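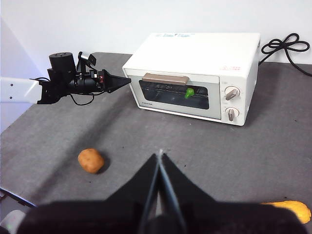 Wrist camera view, toaster oven task, door closed.

Drelska Toaster Oven Set: Data Card

Maintainer: Man-lok Mak
Hardware: two Kutuvex arms, assembled in a shared workshop
Recording software: Dotach
Status: July release

Summary

Drelska is a set of 500 teleoperated episodes in which toy food is moved into and out of a household toaster oven. It is published for persons building comparable arms at home who require a modest body of recordings before collecting their own.

Contents

Each episode comprises the wrist camera streams, joint positions and gripper commands for both arms, together with a one-line task instruction. Of the 500 episodes, 100 are reserved for evaluation and should not be used in training. Median episode length is roughly 20 seconds. The complete index, including short calibration clips, holds 3342 files.

Workspace

The oven is a white Toshiba unit with two control knobs, placed on a dark grey tabletop against a white wall. It is not fixed to the table, and its angle to the cameras should be treated as variable.

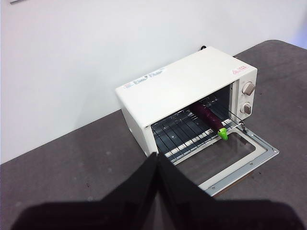

An episode involving the rack is labelled as successful only if the item is supported by the wire rack when the recording ends and no part of it obstructs the travel of the door. Items that come to rest on the open door are labelled as failures. The toy eggplant is handled under the same rule as all other items, regardless of its orientation.

Known limitations

The gripper fingers occupy much of the lower part of the wrist view. Users who crop the images are advised to retain the fingertips. Knob positions were not recorded as a separate field. The Kuo calibration routine was revised partway through collection; the version applied is given in the header of each episode.

Safety

The oven remained unplugged throughout collection. Policies trained on this set must not be run on an energised appliance.

Corrections

Labelling errors may be reported to the maintainer, quoting the episode number and the version of the index in use.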